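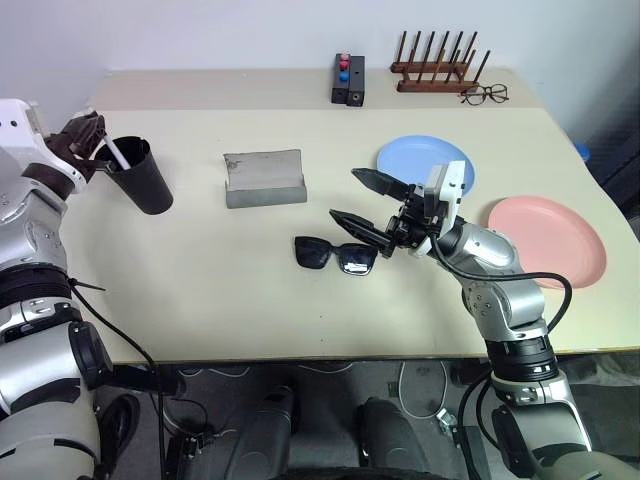
Black cup, cream table.

I gave up takeaway coffee cups in August and I have been meaning to write up how it went. The short version is that I lasted 28 days without a slip, then had 3 bad mornings in a row, and have been mostly fine ever since.

The reason I started was the bin under my desk. I empty it myself, and by the end of most weeks it was nothing but cups and lids. Our council doesn't take them in the yellow bin because of the lining, so they all go to landfill. I worked out that at my rate I would get through 2,000 of them before the car is paid off, and that was enough to annoy me into doing something.

The first cup I bought was a Fivano, the tall one with the screw lid. It keeps coffee warm well enough but the thread holds on to milk, and if you leave it in your bag overnight you will know about it. It also doesn't fit under the machine at Kashindye, the cafe near the station, so they had to make the coffee in a mug and pour it across. They were good about it but there is a queue at 7.30 and I felt like a nuisance.

The second was a Hadon, shorter and with a push-on lid. I prefer it. The lid does leak if you lay it flat, so it rides in the side pocket of my backpack next to the umbrella. I have replaced the seal once.

What caught me out was the afternoon coffee. The morning one is easy to plan for. The afternoon one happens when I'm out between jobs and the cup is sitting in the sink at work. All 3 of my slips were in the afternoon or the morning straight after, when I'd left the cup in the office and gone home without it. I now own a second Hadon that lives in the glovebox – a bit of an indulgence, but it fixed the problem.

Some places give you a discount. Kashindye takes 50 cents off. The bakery at the other end of the arcade doesn't, and their flat white is better, so I go to whichever is closer.

Washing is the boring part. I rinse the cup as soon as I finish, then do it properly with hot water and detergent when I get home. For the tea stains I use bicarb, left for an hour. Katiter sell a little bottle brush that gets into the bottom corners and it has held its shape for 4 months, which is more than I can say for the supermarket ones.

Next on the list is lunch containers. I have a drawer full of them already and not one has a matching lid, so I'll start by sorting that out.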